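Rekwood folding surface, pale beige: review

Tested by Lionel Masson

The Rekwood is a flat work surface for sorting and folding laundry. I bought it to replace a kitchen table that was too low for my back. List weight is 46 pounds and assembly took 30 minutes with the supplied hex key.

Surface

The top has enough grip that a T-shirt can be smoothed from the collar down without the far end creeping. Knit cotton behaves best. Heavier cloth slides a little when pushed from one side. Dark lint shows up clearly on the pale finish and comes off with a damp cloth.

Capacity is adequate for one person. A folded stack and a small basket fit along the back with a shirt spread in the center.
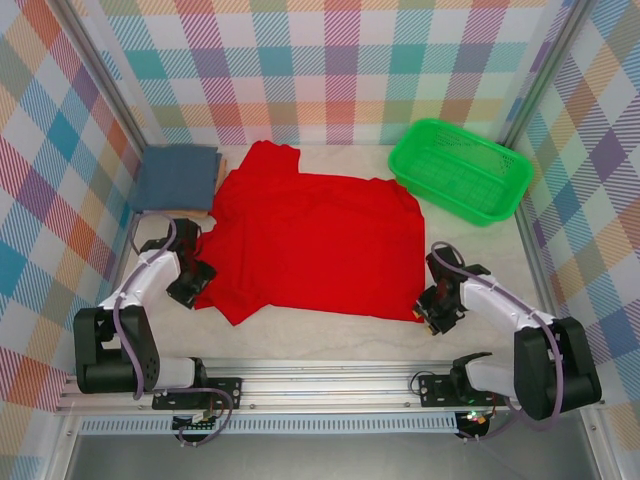 Baskets and storage

No basket is included. A rigid plastic one with perforated sides works well, as it keeps its shape when empty and can be lifted by the rim. Soft bags take up more of the top.

Drawbacks

There is no raised lip, so socks get pushed off the front. The manual is thin, and part number 1617 is missing from its diagram.

Rating: 4 out of 5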